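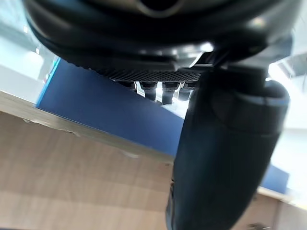
3. Gathering the examples

I'll be upfront that when we started, I thought collecting would be the easy part. You drive the arm around by hand, you save what the wrist camera sees, you do it again. We ended up with 2,997 episodes in the set we call Nudum, and I drove a good share of them myself, so most of what I have to say in this section comes from sitting in the chair.

The two of us who did the driving were me and Vilho Jääskeläinen. We used a leader handle built in our shop (we call it Brutley, after a dog) and logged everything with Welex, our own recorder, which stores the wrist view, the joint angles and the finger opening on one shared clock. An episode starts when the driver presses a pedal and ends when they press it again. No trimming afterward! We tried trimming in the pilot and found that each of us had a different idea of when a task begins, and the model picked up on that faster than we did.

3.1 What the wrist camera gets

The camera rides close to the gripper, so a lot of every picture is hardware. The housing takes up the top, the finger runs down one side, and whatever we're working on has to fit in what's left over. In the pilot we masked out the hardware before training. Then we put it back in, mostly as a quick check, and the policy got better at judging how near the finger was to a surface, so back in it stayed.

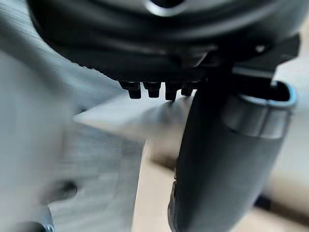

Figure 2. A wrist view from the collection, with the gripper finger hanging down past a thin, pale gray sheet and a light tabletop below. The gray surface at left is blurred by motion.

Blur like the kind in Figure 2 was a long argument between us. Vilho wanted to throw out any episode with a heavily smeared stretch, and I wanted to keep the lot, on the grounds that the arm is going to move when it's running on its own too. We settled on keeping the episodes and lowering the weight of the smeared frames during training. The weight comes from a simple sharpness score worked out on the part of the view below the housing. If you score the whole view, the housing drags the number all over the place depending on the light, and we lost most of a Thursday figuring that out.

3.2 Sessions and drivers

We worked in blocks, and between blocks we swapped drivers. I drive fast and overshoot, then come back. Vilho creeps. You can tell us apart from the joint traces alone, and so can a very small classifier, so we made sure both of us had driven every task in both morning and late afternoon light.
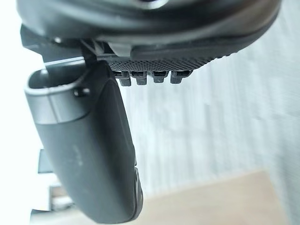 We also let the arm wander a bit between tasks, with the recorder still running. Those stretches went into a side set named Alarcón, and they have no goal attached at all: no label, no success flag, just the arm going places and the camera going with it. I didn't expect much from them. We use them only to pretrain the image encoder, and Section 4 has the comparison with and without.

One thing I'd change is the labeling. Drivers marked success or failure right after the second pedal press, and by the end of a long block I was tired enough to mark things I wasn't sure of. We rechecked the doubtful ones together and dropped an episode whenever we couldn't agree on it. Next round I'd add a third button for "not sure" and save us both the afternoon.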